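About Suvow

Suvow takes in old desktop computers, mends what can be mended and strips the rest for parts. We work out of a former print shop on Jansen Street, and there are eight of us now, plus whoever has come in for the Thursday evening bench session with a dead tower under one arm.

We love desktops! Laptops get thinner and harder to open every year, but a proper desktop still lets you in. Take the side off and you can follow every wire to where it goes, swap the memory, blow out the dust and have it back under a desk by lunchtime. Last year 489 machines went back out of the door, most of them to schools, clubs and people working from the spare room. Another 356 were taken apart, and their power supplies, drives and fans were tested and put on the shelves.

How we work

Every machine gets a job card and a bench. We open it, clean it and photograph the wiring before anything is unplugged (a habit that has saved us many a long afternoon). Then we test the power supply, the memory and the drives, in that order. Drives are wiped with Zaltik, our own little program, which prints a slip for the previous owner. Repaired computers come with 60 days' cover, and if something goes wrong in that time just bring it back and we'll have another look.

Business clear-outs are handled by our sister firm, Sketemia, who have the van and the strong backs.

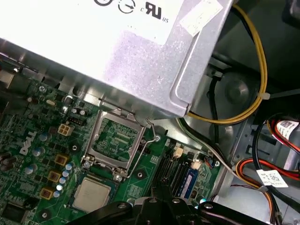

A Dell desktop with the cover off, power supply over the board.

Come and see us

The shop is open from ten until five, Tuesday to Saturday. Bench sessions start at half past six and cost nothing, though the biscuit tin is always glad of a top-up. Bring the computer and its power lead. Screens can stay at home, as we have plenty. If you'd like to learn to do this yourself, ask at the counter about the next beginners' course in April – no experience needed, and you get to keep the screwdriver.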